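Clerkel textile works, Cirkotby – July visit

Quick notes before I forget. Train in at 9, gate at 10, Mwangi Kombo met us and off we went, no coffee. Started in the weaving hall. Loud!! 29 looms going, earplugs in a bucket by the door. Couldnt hear a word so mostly pointing.

Then up to the cloth room. Much quieter. Everything up there ends as folded goods – Mwangi says 700 pieces on a normal day, about 1051 in the rush before school starts. Fold, press flat, stack, next. Grey is the big seller, apparantly.
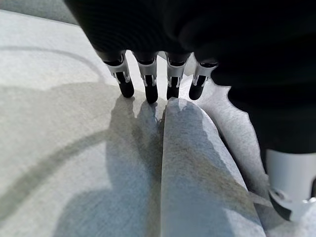 Grey cloth with a raised fold, cloth room, Clerkel.

Asked about the cotton. Most comes through Kinyua, who also buy back the offcuts for stuffing. Dye is done off site at Jendley so no smell, no steam. Slightly dissapointed, wanted to see the vats.
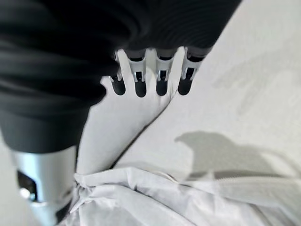 Lunch was in the canteen, cheese rolls, fine. Factory shop after – seconds are 2 for the price of one, cash only, bring a bag. I got towels. Parking is tight if you drive, use the back lot past the bridge. Next tour is in the fall, sign up at the gate office.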